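Reading Room > Writing Stories > Grades 4–6 > Point of View

Who Is Telling the Story?
Point of view in fiction, explained
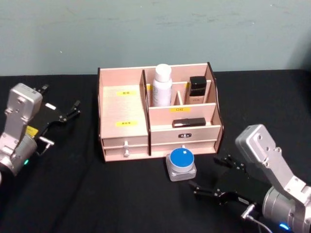 A desktop organizer with two small drawers on its left side.

Every story has a narrator. The narrator is the voice that tells you what happens. The narrator and the author are two separate things. The author is the person who wrote the book. The narrator exists only inside it, and may be a child, a ghost, a horse, or a voice with no name.

The position the narrator speaks from is called point of view. Three kinds are used in most fiction.

First person

A first-person narrator is a character in the story and uses the words "I" and "me."

I opened the gate at Votidholm and heard the bell ring twice. I did not know who was ringing it.

The reader learns only what this character sees, hears, thinks, or is told. If the narrator is asleep when the thief arrives, the reader does not meet the thief until later. A first-person narrator can also be mistaken, or can lie. A narrator like this is called unreliable.

Second person

A second-person narrator speaks to "you," as if the reader were the character.

You open the gate. You hear a bell.

Second person is less common in novels. It is used in books where the reader picks what happens next and turns to a numbered page.

Third person

A third-person narrator uses "he," "she," "they," or a character's name. There are 2 main types.

Limited: the narrator stays close to one character and reports only that character's thoughts.

Birnetti opened the gate. The bell rang, and she wished she had brought the lamp.

Omniscient: the narrator knows the thoughts of every character, and can report things no character has noticed. The word comes from Latin and means "knowing everything."

Birnetti opened the gate. She did not see Cabrera on the wall, and Cabrera, who was afraid of bells, did not see her.

How to find the point of view

Read one page. Skip anything inside quotation marks, because characters say "I" when they talk, whoever the narrator is. Look at the sentences that are left. If they say "I," the story is in first person. If they say "she" or "he," check whose thoughts are given. One character's thoughts usually means limited. Several characters' thoughts on the same page usually means omniscient.

Some books change narrator from chapter to chapter. The new narrator's name is often printed under the chapter number. Each chapter then has its own point of view and should be checked separately.

Changing it on purpose

Take a paragraph you have written in first person and rewrite it in third person limited. Replace "I" with the character's name, then with "he," "she," or "they." Verbs may need to change too: "I run" becomes "she runs." Read both versions aloud. Some sentences will need more work — a secret the narrator was telling the reader, for instance, may have to become a thought.

Words to know

Narrator: the voice that tells the story.
Point of view: the position the narrator speaks from.
Unreliable narrator: a narrator whose account cannot be fully trusted.
Omniscient: knowing everything.

Text by Linnea Ljungberg. Checked by Vasylyna Hrynyshyn. Updated 5/22/19

1,239 shares
2 comments
Search stories, authors, topics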